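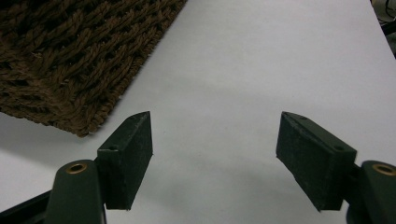 Jaws open, pads as they stand at the moment

Hand-held gripper build, second version: is the foam worth it?
Posted in Workshop Builds

tidemill_rob
24 August 2022
Second go at the hand-held gripper, built on the shared bench at Gendedside. Two fingers on parallel links, brass bushings at the pivots, pads screwed on so they can be swapped. The bushings came from Skundach and were the only thing in this build that fitted first time. I had to drill the Pisora drawings' pivot holes out by hand, so be warned if you're working from those.

I'm after opinions on the pads. Everyone on here swears by foam and I'm not convinced. It's one more thing to peel off and replace, and I've spent 149 quid on this already.

old_lathe
That's a lot of money for a pair of tongs.

Chantelle Mthembu
Depends what you're picking up, surely? I used bare plastic for parcels all through April and had no bother. For cloth I'd want something with a bit of give.

tidemill_rob
Cloth is what I'm testing with now.
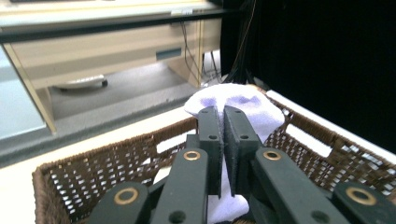
My complaint about foam is that it flatters the mechanism. You squeeze, the foam squashes, and you come away thinking the linkage is stiff and square when it might be neither. With bare pads you find out straight away if one finger is leaning. I'll admit the strip gets a proper pinch on a sock, with the cloth bunched up above the fingers and a bit of it still down in the basket below. But any old pair of pliers would pinch a sock. What I want to know is what the foam is like after a few weeks of use, and every build log I've read stops on day one.

old_lathe
Agree with all of that. Foam is a consumable. Fine if you budget for it, and people don't.

grommet_sue
Don't agree at all. Bare pads on a sock means squeezing harder, and then your pivots wear instead. I'd sooner change a strip of foam than a bushing. Also you can check for lean without taking the foam off, shut the jaws on a bit of paper and see if it tears evenly.

tidemill_rob
The paper test tells you about one spot on the pad. Mine passed it on version one and that thing was as crooked as a dog's leg.

grommet_sue
Then do it in two places, top and bottom!

Chantelle Mthembu
Sue's right about squeezing harder. I had a sore thumb by the end of a session with mine and I put that down to the pads. Could have been my trigger spring, mind, I never did swap it to find out.

What foam is it, Rob? The stuff Grabowska sell went to crumbs on me.

tidemill_rob
An offcut out of the drawer here, no label on it. If it falls to bits I won't be able to tell you what to avoid, sorry.

pellet_head
Reading this with interest as I'm about to cut my own. Has anyone done a fair test? Same sock, same basket, 30 lifts with foam and 30 without, write down the drops. Otherwise it's all just "feels better to me".

old_lathe
Thirty lifts isn't much of a test either. They'll both manage it and you'll be none the wiser.

pellet_head
It's more than anyone in this thread has done though?

tidemill_rob
Fair. I'll do it when I've got the bench again, bare pads first so I'm not cleaning glue off halfway through. I can get up to 2 hours in there at a stretch, so it'll be socks and maybe a tea towel. I still think the linkage matters more than what you stick on the end of it.

grommet_sue
Are you going to shim the pads or leave them as they are? If they've got any play on the screws your test is no good whichever way it comes out.

tidemill_rob
Leaving them. They're tight. I'll put a spot of threadlock on if it makes you happy.

grommet_sue
It would, a bit.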